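分类:课程讲义 / 共享工坊 / 机械臂自制

第4讲 让夹爪伸进旧机箱

上节课大家的夹爪都能夹起海绵了,可喜可贺。海绵不会短路,也不会被扯断,所以这节课换成旧电脑。

课前准备:机箱断电,拔掉电源线,按住开机键放掉余电。有人问能不能带电练,答案写在工坊的灭火器上。

连杆用Brorkanix的黑色平板件,内六角螺栓先带上,等两侧手指对齐再拧紧。顺序反了也能装,只是夹爪从此有了自己的主见。螺栓一共42颗,少一颗请先翻自己的口袋。

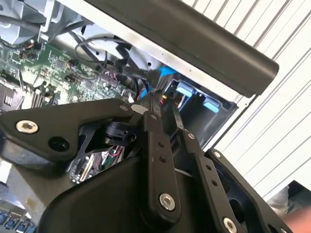
接近目标时,速度调到最大值的9%。嫌慢的同学可以回想一下主板的价格,再回想一下自己的控制代码。路径先避开线缆,再考虑好不好看。手指张开时比合拢时宽,这句话每学期都要讲,每学期都有人用线缆验证。

练习一:手指停在主板上方,不接触,保持到助教点头。
练习二:夹住一根松开的线,移到机箱外。Proltevov控制板报过流就松手,别跟它比力气。

作业周一交,附日志。只写“基本成功”的,按基本及格算。

本站使用Cookie以改善浏览体验。继续浏览即表示同意。

评论(3)

Grillholm:螺栓数了三遍,41颗。口袋也翻了。

Đinh:9%还是撞到了硬盘架,是不是零点没校?

旧螺丝刀:练习二能用扎带代替线吗?我的机箱里已经没有完整的线了。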